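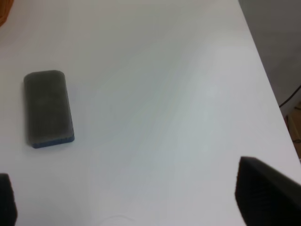 In Praise of the Second Street Over

2 Sep 2014

Every town that gets written up in travel magazines has one street that does all the work. In Olordale it's Dvorak Street, which runs downhill from the train station to the harbor and has been, depending on who is telling you about it, ruined, rescued, ruined again and lately "reimagined." I have been going to Olordale for a good many years, first because it was cheap and then out of habit, and I have walked down Dvorak Street in all of its moods. I like it fine. I would just like to put in a word for the street behind it.

Luseck Lane doesn't have a view of anything. It runs parallel to Dvorak one block to the east, and most of the buildings on it are the backs of buildings that face the other way. You get kitchen doors, drainpipes, stacked crates, and men sitting on the stacked crates. There is a locksmith, two bakeries that don't speak to each other, a shop that sells nothing but zippers and buttons, and a barber who closes for lunch at what seems to me a very early hour. My guidebook, a fat thing of 400 pages, gives it half a sentence, and that half sentence is a warning about the cobblestones.

The warning is fair, by the way. Wear decent shoes.

What I want to argue, in my roundabout fashion, is that we have gotten into a bad way of visiting towns, and that the main street is mostly to blame. I don't mean the shopkeepers. They have rent to pay, and the rent on Dvorak Street these days would make your eyes water. I mean the way the street gets handed to us as the town itself. You arrive, you are pointed at it, you walk its length, you eat something on a stick, you take your picture at the harbor rail, and by dinnertime you have "done" Olordale. I have heard people use that very word on the station platform, with their bags at their feet and plenty of daylight left. They were off to do Jultora next.

Now, I have nothing against Jultora, which is a handsome place with good trains and better cake. But I'd bet you a slice of that cake they did it in the same way, down the one street and back up again!

Some of this is about time, I know. Most people have a week or so, and they have saved for it, and it feels wasteful to spend an afternoon looking at drainpipes when there's a cathedral. I felt that way for years myself. On my first trip I carried a list in my shirt pocket and crossed things off as I went, and I was so tired at the end of it that I slept through the ferry crossing, the one part of the whole journey I had really been looking forward to. I can still tell you everything that was on the list. I could not tell you what the ferry looked like.

The trip I remember best was a wet one, in November, when half the places on Dvorak Street had their chairs stacked and the harbor boats weren't running. I had booked four nights by mistake, having meant to book two, and by the second morning I had run out of things I was supposed to see. So I went around the corner to get out of the wind and ended up on Luseck Lane, where I bought a roll from the nearer of the two bakeries and ate it standing in the doorway. The woman behind the counter asked if I was lost. I said I didn't think so. She gave me a second roll, and wouldn't take money for it, and then talked to me for a long while about her knees.

I went back every morning after that, and by the last one she had my order in the bag before I got through the door. It's a small thing, being expected. I've stayed in very nice hotels where they leave a handwritten card on the pillow, and I have never felt expected by one of them.

There is a plan, you will be sorry to hear, to do something about Luseck Lane. The town put up a notice by the station this summer with a drawing of it as it might be, all planters and string lights, with slim people walking slim dogs. The cobbles are to come up and smooth paving is to go down, 234 yards of it according to the notice, and the kitchen doors are to become "active frontages." It is going to be called the Luseck Quarter. I read the whole thing twice with my suitcase leaning against my leg, and I have to say it was a nice drawing. The planters were lovely. The zipper shop wasn't in it.

I try to be fair about this sort of thing. I don't live there, and it's a cheap kind of love that wants other people to go on having bad drains so that you can enjoy the atmosphere for a few days a year. If I had to get a stroller or a bad hip over those stones I'd probably have torn them up with my own hands by now. The barber, when I asked him, said he was all for it, and that he'd been asking for a proper streetlight since before I had gray hair. (He was cutting it at the time, so I took his word on the gray.) The button man was less cheerful. He told me he has 2,846 kinds of button in his drawers and that he did not see a single one of them in the drawing either.

So I can't tell you they're wrong to do it. What I do think is that a town with two Dvorak Streets isn't any bigger, to a visitor, than a town with one. You'd walk down the first and back up the second and eat the same thing on the same stick, and the people on the platform would still be done by dinnertime, only with sorer feet. Fix the drains, by all means. Give the man his streetlight. But leave a few doors facing the wrong way, and keep the rent at a level where somebody can sell buttons.

As for the rest of us, the visiting kind, I'd suggest something pretty modest. Go see the famous street. Get it over with early, before it fills up, and enjoy it, as it's usually famous for a decent reason. Then turn left or right, whichever looks duller, and keep going until you find a place to sit down where the menu isn't translated. Stay for longer than is comfortable. Come back the next day at the same time and sit in the same chair.

I'll be in Olordale again before the paving starts, if the notice is to be believed. The train up from the coast takes 11 stops, and I generally have my coat on by the ninth.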